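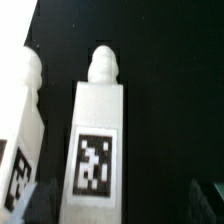

Kenneth Fajardo wrote in to ask whether he has to wait for a letter from the school before he can request counseling for his daughter. He does not. A parent or guardian can make the request at any time of year, and the steps are the same at all Kernard sites.

How to request school-based counseling for your child

Step 1. Write a short letter
Address it to the counseling coordinator at your child's school. Give your child's full name, grade and date of birth. Say what you have noticed and when it started. "She has cried before school most mornings since April" is more useful than "she is anxious." One page is enough. Put the date at the top and sign it.

Step 2. Fill out Form 139
The front office has paper copies. Sections A and B are for you. Leave section C blank -- the coordinator fills that in. If your child lives in two households, list both addresses, even if only one parent is signing.

Step 3. Decide what records to share
The release on the back of the form lets the school talk to your child's doctor or outside therapist. You can sign it for one provider and leave the others off. You can also cancel it later in writing.

Step 4. Turn everything in and keep a copy
Hand the letter and form to the office and ask for both to be stamped. Take a picture of the stamped pages before you leave. If you mail them, use the Zekstead office address:

Kernard Family Services
153 Tan Street
Zekstead

Step 5. Go to the intake meeting
You should get a call within 20 school days. The meeting lasts an hour. Bring:
- your stamped copies
- the most recent report card
- a list of medications, with doses
- any earlier evaluation, including ones from another district

Children under 12 usually join for the second half only. Ask for an interpreter when the call comes, as they have to be booked ahead.

Step 6. Read the plan before you sign
The plan should say how often sessions happen, how long they last, and who runs them. If a line says "as needed," ask for a number. You can take the plan home overnight.

If you don't hear back
Call the office and give the date on your stamp. If that gets you nowhere, write to Bayu Pasaribu at the Zekstead office and attach the copies. Requests made in the last weeks of the school year carry over to the fall, so you don't need to file again.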